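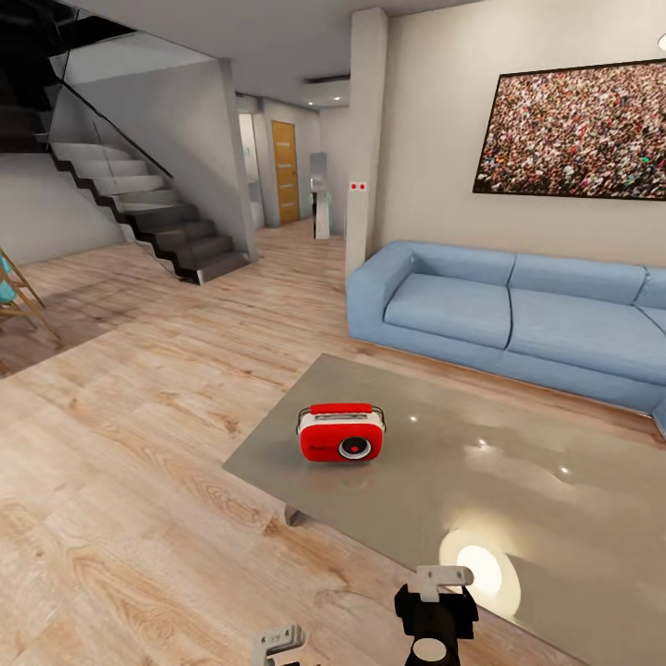

A plucked string sounds many frequencies at once, and the balance between them is what players mean by tone. Pitch and tone must be kept apart from the start. A guitar recording played on a small portable radio, with its one round speaker grille, loses much of the lowest part of each low note, yet the notes are still heard at their proper pitch. The ear takes pitch from the spacing of the partials and does not need the lowest of them to be strong. Tone is less robust. It changes with the loudspeaker, with the string, and, on the guitar, with the point at which the string is plucked. The last of these is the subject of Unit 8.

8.1 Partials of an ideal string

Assume a perfectly flexible string fixed at both ends. Its partials lie at whole-number multiples of the fundamental f. To keep the arithmetic simple, let f = 500 Hz, slightly above the B at the seventh fret of the first string. The fourth partial is then at 2000 Hz, two octaves above the fundamental.

Each partial has points of no movement (nodes), including the two ends. The second partial has one further node at the middle of the string, the third has two, and so on.

8.2 The plucking point

Let p be the distance from the bridge to the plucking point, as a fraction of the sounding length. At release the string has the shape of a triangle with its peak at p. The displacement of partial n is proportional to

sin(n x pi x p) / (n squared)

Two results follow.

(a) Any partial with a node at the plucking point is absent. Plucking at the middle removes all the even partials. Plucking at one quarter of the length removes the fourth, the eighth and every further multiple of four. In the case above, nothing is produced at 2000 Hz.

(b) As p becomes small, the upper partials gain strength relative to the fundamental. Players know this as the bright or hard sound near the bridge.

The force on the bridge is obtained by multiplying by n, so the divisor becomes n in place of n squared. For an acoustic guitar the force is the more useful quantity, as it is what drives the top. The missing partials are the same in both cases.

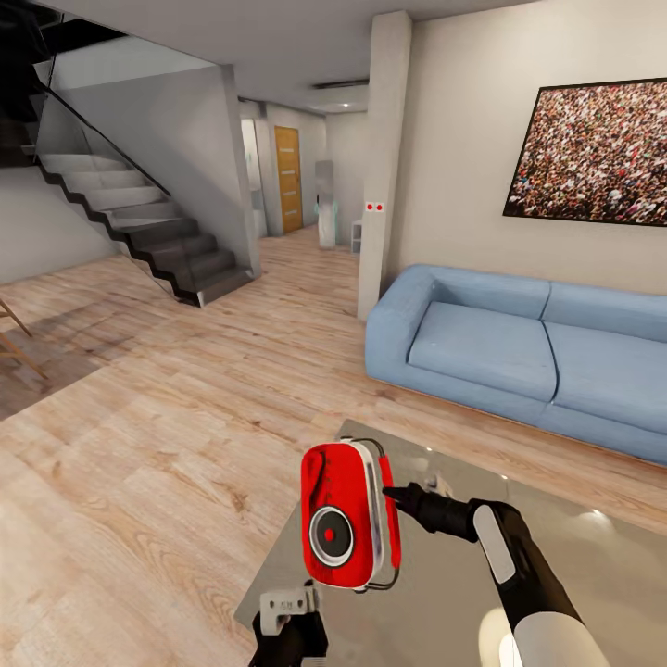
Note that p is a fraction of the sounding length and not of the whole string. If the right hand stays still while the left hand moves up the neck, p increases. A hand placed over the soundhole is at a fairly small fraction for an open string and at twice that fraction at the twelfth fret. High notes therefore tend to sound rounder than low ones unless the right hand moves towards the bridge to follow them. Students at both the Kurgate and Cladley sites should check this on the first string before the seminar.

8.3 Departures from the ideal

Finger width. A fingertip does not make a sharp corner. The corner is rounded over the width of contact and the highest partials are weakened. A thin plectrum gives a narrower contact.

Stiffness. Real strings resist bending. The upper partials are slightly sharp of the whole-number values, more so in thick plain strings.

Direction. A string released parallel to the top drives the bridge less strongly than one released at right angles to it. The first tends to be quieter and to last longer.

Damping. High partials die away sooner than low ones. Measurements of the spectrum must state the time after the pluck at which they were taken.

8.4 Electric guitar

A magnetic pickup responds to the speed of the string above it. For a pickup at fraction q of the length, the output of each partial carries a further factor sin(n x pi x q). A partial with a node over the pickup is lost, however strongly the string was plucked. The two factors multiply, so a partial missing from either is missing from the output.

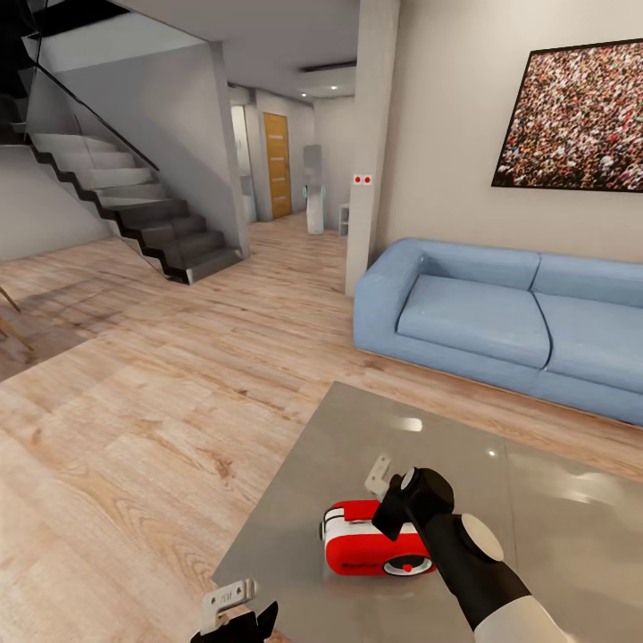 Fig. 3. Red and white item on a glossy grey table top.

8.5 Exercises

1. A string with f = 362 Hz is plucked at one third of its length. Give the frequencies of the first two missing partials.

2. For the string in 8.1, find a plucking point other than one quarter at which the partial at 2000 Hz is absent.

3. The Simiyu recordings contain pairs of notes at the same pitch on different strings. State which of each pair has the larger p, assuming a fixed right hand.

4. Repeat exercise 3 with the Memis recordings, which were made through a single pickup. Explain why the answer is less certain.

Bring written answers. Sketches of string shapes may be freehand but the nodes must be marked.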